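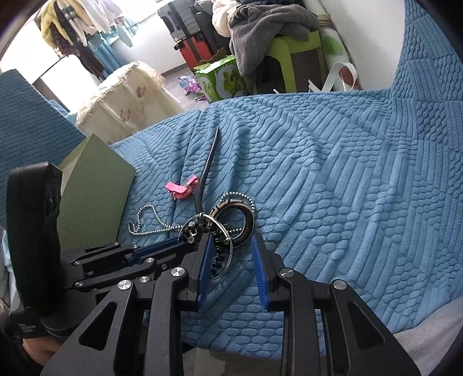

VELLUVSTEAD, Feb 17, 2024

Pad and pivot service on the hand-held grippers has moved from a calendar schedule to a use schedule. Each pair is now pulled after 2,000 closures or when the closed-jaw reading drifts, whichever comes first. The old interval let worn pads stay in use on small-item work, where the wear shows up soonest. Thin chain, hair ties and hoops give a pad very little to hold, and a few rounded ribs are enough to lose a pick that a box or a folded cloth would forgive.

The order of work is as follows. Power down and unplug the cable before touching the linkage. Brush lint out of the pad ribs with a dry nylon brush. Quilted and fleecy covers shed more than expected, and the fibers pack in at the base of each rib. Do not use solvent on the pads. Wipe the linkage plates and work the jaws through full travel 20 times by hand, feeling for a tight spot near the closed end.

Next, check the pivots. Hold one jaw still and rock the other sideways. Any click means a loose pivot screw. Back it out, clean the thread, apply a small drop of low-strength thread locker and bring it down until the play is gone but the jaw still falls open under its own weight. Overtightened pivots were the most common fault in the Mindgate returns last August, ahead of worn pads.

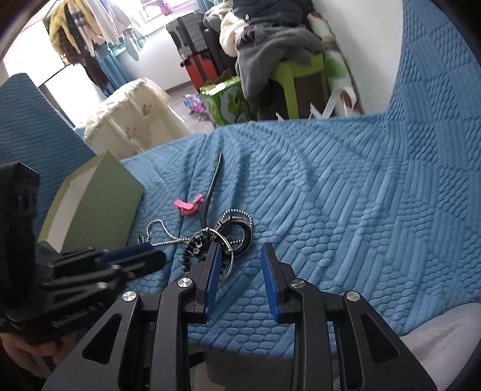

Vaughn Van Dusen objects to the hand feel test and wants a torque driver on every bench. Two people, he says, will set the same screw two different ways, and the left and right tools then close at different speeds. Point taken. A driver has been ordered, and until a value is agreed, one person should set both tools of a pair in the same sitting.

Pads are changed as a set, both jaws together. A new pad facing an old one pulls thin objects toward the worn side. Seat the pad fully in its holder, close the jaws on a strip of paper and pull. The paper should drag evenly from the tip to the base. If it slides free at the tip, reseat the pad before reaching for shims.

Leave the jaws closed for 30 seconds after power-up, then zero. Zeroing with the jaws slightly apart throws off every width in the log, and the error is hard to spot later - a bangle reads a little narrow, a chain reads as nothing at all.

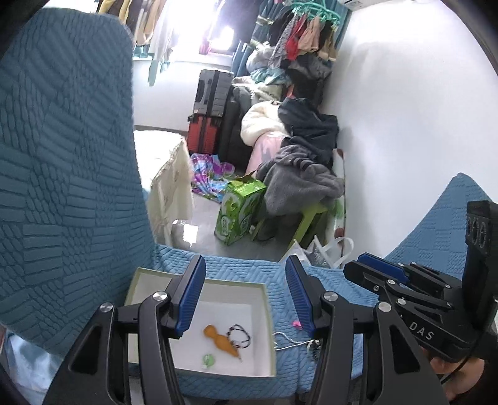

Both grippers at the small-item box, blue pads fitted.

Spare pads are in the Pelupessy drawer, bagged in pairs. Write the closure count on the bag when the old set comes off, and send readings that will not zero to Ratih Krishnan.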